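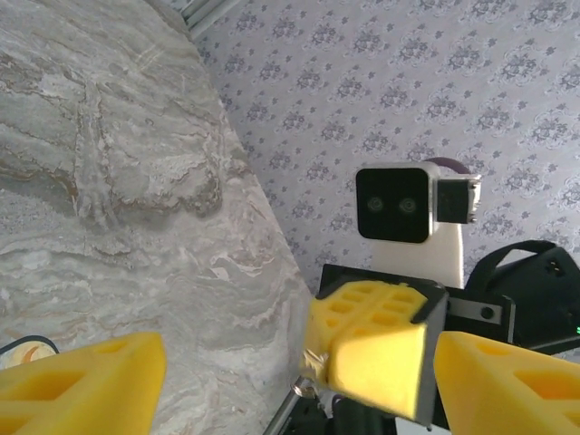

Home | Tickets | Knowledge base | Status | Log in

Ticket 694: Shared calendar shows bookings one hour late
Opened by Florence Ouellet, June
Product: Dekosia Calendar, desktop and web
Status: Reopened

FLORENCE OUELLET, 9:10 am
Every booking made through our public web form lands in the shared calendar one hour later than the customer asked for. Someone picks 2:00 pm, gets an email that says 2:00 pm, and the calendar says 3:00. Bookings typed in by hand at the front desk are fine. I was told last month that this was fixed in the update. I installed the update. The same thing is happening.

ANNICK DESPRÉS (support), 10:25 am
Thanks for the report. Please check that the time zone on your computer is correct, clear your browser cache, and sign in again. This clears up most display problems.

FLORENCE OUELLET, 10:40 am
I did both and nothing changed. I didn't expect it to, as the wrong time also shows on my phone and on the desk computer, and I doubt three devices have the same bad cache. Could we skip the parts of the script that deal with my browser?

ANNICK DESPRÉS (support), 11:30 am
Fair enough. Please send an export of the affected bookings and tell me what sits between the form and the calendar.

FLORENCE OUELLET, 1:15 pm
Export attached, 201 bookings. 98 of them came through the form and all 98 are off by exactly one hour. The rest were entered by hand and match our paper book.

The form is Pakis. It passes bookings to Kunum, and Kunum writes them to Dekosia. I already asked Pakis. They say the time leaves them correctly and that it must be the calendar. I assume you are going to tell me it must be the form.

ANNICK DESPRÉS (support), 2:50 pm
I'm not going to say that yet. In the export, the form bookings carry a fixed offset, and it's the winter one. The hand entries carry the name of your region, so they follow the clock change. Could you look in Kunum under Connection, then Advanced, and tell me what "Send times as" is set to?

FLORENCE OUELLET, 3:05 pm
It says "Fixed offset (recommended)." Recommended by whom? I never touched this page. The connection was set up for us in January by the Tokgöz office, and it worked until the clocks changed in spring, which I only see now that I go back through the paper book. We just took it for customers turning up early.

ANNICK DESPRÉS (support), 3:20 pm
Please change it to "Named time zone," choose your region, save, and make a test booking for tomorrow.

FLORENCE OUELLET, 3:45 pm
Test booking for 10:00 am shows as 10:00 am. Second test for 4:30 pm shows as 4:30 pm. So that part works — today.

The old bookings are still wrong. Saving the setting did nothing to them.

ANNICK DESPRÉS (support), 4:10 pm
That's expected. Kunum only applies the setting to new entries. You can use Bulk edit, filter by Source = Kunum, and shift the start and end times back one hour. Uncheck "Notify guests" first or everyone gets an email. I'll mark this as resolved.

FLORENCE OUELLET, 4:15 pm
Please don't. Two questions before I run a bulk edit on live appointments. Does the filter also catch the two test bookings, which are already right? And what about bookings for December, after the clocks go back? By my reckoning those are correct as they stand, and your edit would break them.

ANNICK DESPRÉS (support), 4:40 pm
You're right on both. Delete the test bookings, and set the date range to end the day before the clocks change. Leave anything later alone. Reopened. I've also asked for the help article to be corrected, as it says nothing about the date range.

FLORENCE OUELLET, 5:30 pm
Done with the date range. I checked the first page against the confirmation emails and the times agree. I'd like this ticket kept open until after the fall clock change. I've read "fixed" once already.

Contact support | © Dekosia | Back to top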